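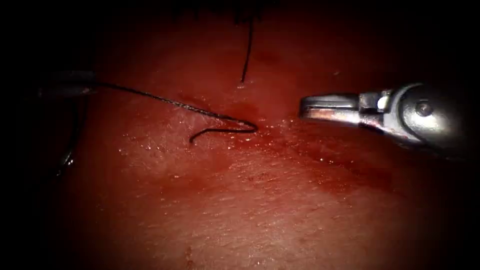
Dark thread against a shiny surface, with the metal jaws just clear of it.

4 min read

I have been stitching on practice tissue at my desk since February, and I have gone through more thread than I care to admit, so when the Vulamden suture practice set came up at a fair price I ordered one before I'd finished my coffee. It's sold by Hegde, who also carry the Mamex pads I started on, and I've now had enough evenings with it to say something useful.

First, the thread – dark, thank goodness. My old Mamex spool was pale, and on a moist pad under a bright lamp I lost the tail over and over. With a dark strand you can find your loop even when the corners of your view are in shadow and the surface is throwing light back at you. You get 100 lengths in the box, and they have a bit of memory when they first come off the card, so I run each one gently between my fingers before I begin.

The pad is softer than I expected, and I mean that kindly! It takes a needle nicely, it holds a knot if you don't haul on it, and if you keep it damp it has a lovely slippery feel that makes you slow down. I did manage to tear one edge on my first night, but that was me pulling up when I should have been pulling across.

I'm less fond of the storage tray. The lid on mine (the 404 size) pops open if you so much as look at it, and I ended up moving everything into an old Wurkora case that I had in the closet. The printed guide is 7 pages long and spends two of them on washing the pad, then rushes through the knots, so have another book handy if you're brand new.

Would I buy it again? Yes, for the thread alone, and I've already put a second pad on my list for the summer. Four stars from me, and I'd happily make it five if they'd fix that lid.

810 shares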